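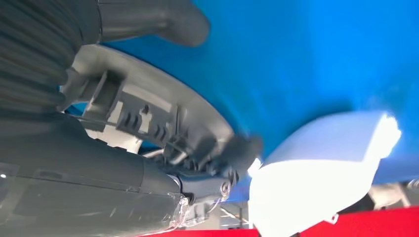 Cleaning old records at home

I'm wary of most record-cleaning advice. Wood glue peels? Maybe, but I wouldn't try one on a favourite single. My test LP, a Caruso reissue, got distilled water, a drop of dish soap and a soft cloth, wiped along the grooves. Keep the label dry. It still crackled on side two - scratches don't wash out.

Fiorella Donati swears by a $102 brush. I couldn't hear the difference. Store them upright, away from the heater, and put the money toward new inner sleeves.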